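Outdoor furnishings workshop: notebook entry
13/01/2022
Subject: canopy cloth and parasol base trials, Cosgrove samples

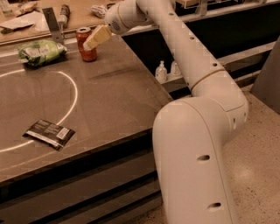 Red drinks can on the dark brown tabletop, arm to the right.

The two canopy cloths supplied by Cosgrove have now completed the first period of outdoor exposure on the south wall. They were put up in November and brought indoors this morning. The entry records their condition and the state of the base trials, and should be read with the earlier sheet on stitching.

Cloth A (green, coated on the underside). Colour has held well along the panels but is paler at the seams, where the fold catches the light. The coating has begun to lift near the vent. Water was poured over one panel from a jug and ran off cleanly, except at the lifted patch, where it soaked through within a minute. Mildew present on the inner hem. It brushed off when dry and left a faint mark.

Cloth B (natural, uncoated). Visibly dirtier than A, particularly on the side facing the downpipe. Washed with plain soap and a soft brush. Most of the dirt came away. The cloth has shrunk slightly, and the rib pockets are now tight enough that two ribs could not be seated by hand. This had been raised with Cosgrove before the samples were cut and should be raised again.

Bases. The Junia base was filled with water to the mark and weighed at 50 kg on the floor scale. With the Urkberg pole fitted and the canopy open, it stood through the windy spell without moving on the slabs. On grass it leaned towards the house and had to be reset. The play between pole and collar is 2 mm, more than the drawing allows. A strip of rubber was wrapped round the pole as a temporary measure and is still in place. Colleagues using the base should leave it there.

Opening and closing. Canopy A was raised and lowered 600 times on the crank. The cord began to fray at the top pulley and was replaced at 87 with the thicker type. No further wear was noted on the cord. The crank handle is loose on its spindle and the grub screw will not hold. Thread lock has been applied and left overnight.

The Sketolness order remains outstanding. Their garden terrace is open to the sea on two sides, and the specification asks for a vented canopy with a tilting pole. It is the view of the workshop that the tilt joint should not be offered on that site until it has been tested with the heavier base. The reply to Sketolness is to say so plainly.

To be done:
Restitch the vent on cloth A and return it to the wall.
Ease the rib pockets on cloth B by one finger's width.
Measure the collar again with the rubber removed.
Empty the Junia base before the next hard frost. The cap is stiff; use the strap wrench.
Order more of the thick cord.

The floor scale reads slightly high when cold and was zeroed before use.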